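The Understudy

The fault log from Skonditz ran to 50 lines, and every one of them said the wrist was tired. It did not use that word. It said "torque deviation", but I had been servicing Felska arms for long enough to recognise a sulk.

I took the early train from Kollholm with a torque wrench, two spare cables and a sandwich. The cell was at the end of the corridor, past a sign asking visitors to respect the kitchen.
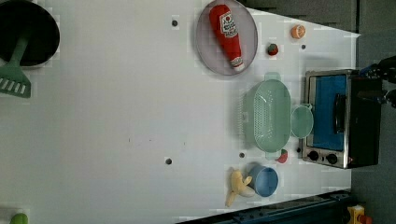
The kitchen at Skonditz, with ketchup.

I respected it. I have worked on arms that weld, arms that stack and one arm that did nothing but turn yoghurt lids the right way up, and none of them had been given a banana. The handover sheet said the props must stay put during servicing, as the Wongsuwan routine was halfway through and had "feelings about continuity". Somebody had underlined feelings.

So I did the joints first, working round the fruit. Three bolts on the bracket had been tightened by an optimist. I backed them off, did them up again to the proper figure and asked the arm to go home. It thought about this for almost three minutes.
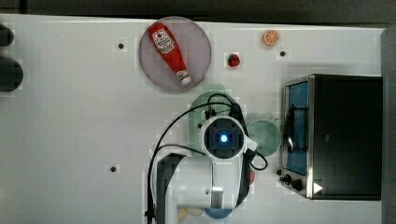
Cables are where the trouble generally lives. People will polish a housing until they can see their teeth in it, then leave the lead behind it to fend for itself. I moved each joint by hand and listened for the small dry tick that means something is pulling. It came on the last turn of the wrist, naturally, with my sandwich already unwrapped.

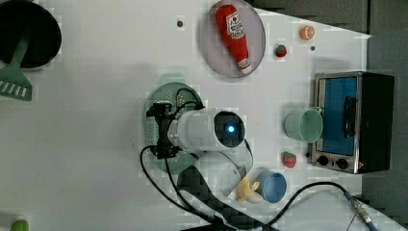 A slack loop is a matter of taste, and the last fitter and I did not share one. I gave the lead a little more room and ran the routine at walking pace. With the gripper over the green colander I stopped it and followed the flat grey ribbon down from under the wrist with one finger, feeling for a kink. The blue light glowed at me like a patient who has been told to say "ah".

The tick had gone. I wrote "cable re-dressed" on the sheet, and under "further remarks" I put that the wrist had been tired but was feeling better. Then I ate the sandwich in the corridor, out of respect.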